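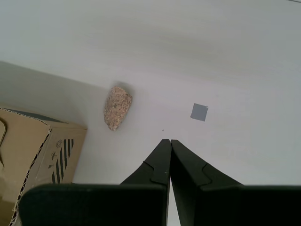 by Hannelore Albers, for the Zido Materials Box
Section 2: Packing the stone, the wood and the wire
Last revised November 29, 2020

If you've done section 1 you'll have your 14 boxes folded and standing up by themselves (well done, the folding is the dull bit). Now we get to fill one. I'm going to take you through the mixed box, the one with a stone, a piece of wood and a length of wire in it, as it's the one people write to me about most. Once you can pack that, the fabric box and the paper box will feel like a holiday.

I do all of this on a pale table with the box open beside me. A pale top is lovely for stones – every bit of grit that drops off shows up straight away and you can wipe it before it scratches something. If your table is dark, put an old sheet down first.

What you'll need

One stone, granite if you can get it. Mine are speckly and pinkish, longer than they are wide, and I'm very fond of them.
One piece of pale wood, rectangular, sanded.
One length of thin wire with the ends turned over.
One cardboard box with the flaps left on.
Soft brush, damp cloth, pencil, labels.
Kitchen scales.

Checking the stone

1. Brush the stone all over with a dry brush. Don't wash it yet.

2. Rub it with your thumb, pressing fairly hard. A few crumbs are fine the first time round. If it's still shedding after a second brushing, put it in the garden and pick another.

3. Wipe it with the damp cloth and leave it overnight on a towel. I used to skip the overnight bit and ended up with tide marks on the wood, so please learn from me.

4. Weigh it. The limit for a single stone is 500 grams, and the whole box with everything in it shouldn't go over 1,070 grams. Write both weights on the packing slip.

Caution: feel the pointed end of a long stone with particular care. Granite that looks nicely rounded can still have one mean little edge on it, and the children in our June try-out went straight for the pointy bits! Take any sharp edge down with a coarse file, outdoors, with a mask and goggles on.

Packing the box

5. Stand the box on the floor or the table with its opening towards you. I like the floor, because I can get my whole arm in, but my knees aren't what they were and I won't judge you for using the table.

6. Wire first. Let it lie in an easy curve against the back wall. Don't coil it up tightly – it springs, and you'll be chasing it round the room.

Caution: both wire ends must be turned over before the wire goes in. Run a fingertip along each one. If it catches your skin, turn it over again with pliers.

7. Wood next. Slide it in and lean it at a slant against the back of the box. It doesn't have to be tidy.

8. Now lay the stone across the lower part of the wood, on its long side. Lower it in with your hand underneath and don't let go until you feel it settle.
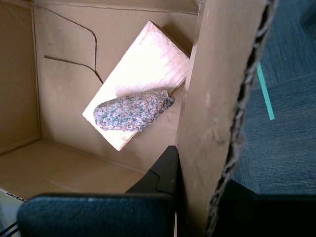

9. Give the box a small nudge with one finger. If the stone rolls, turn it half over and try again. Long stones nearly always have one side they'd rather lie on, and you'll get to know yours.

Note: this leaning arrangement is for a box that's being set out, where people are going to reach in and have a feel. For carrying or posting, lay the wood flat on the floor of the box, wrap the stone in a tea towel and put it on top, then tuck the wire down the side.

A word about tatty boxes

Cardboard gets torn. The flaps go first, then the corners, and before long you can see all the wiggly insides of it along the edges. I leave this alone for quite a while (some children like the torn edge more than anything I've put in the box) and only change the box when a wall goes soft or the bottom starts to sag. Spare boxes come flat from Tesico, and the Buschmann ones fit too, though their flaps are a bit shorter.

If you're mending, use paper tape on the outside only. Tape inside gets picked at.

Marks on the wood

The pale wood does pick up smudges along the edges. Fine sandpaper, going with the grain, takes most of them off. Don't varnish it, please – the feel of the bare wood is what it's in there for. Brush the dust out of the box before you put anything back, and when the packing slip is filled in, move on to section 3 for the labels.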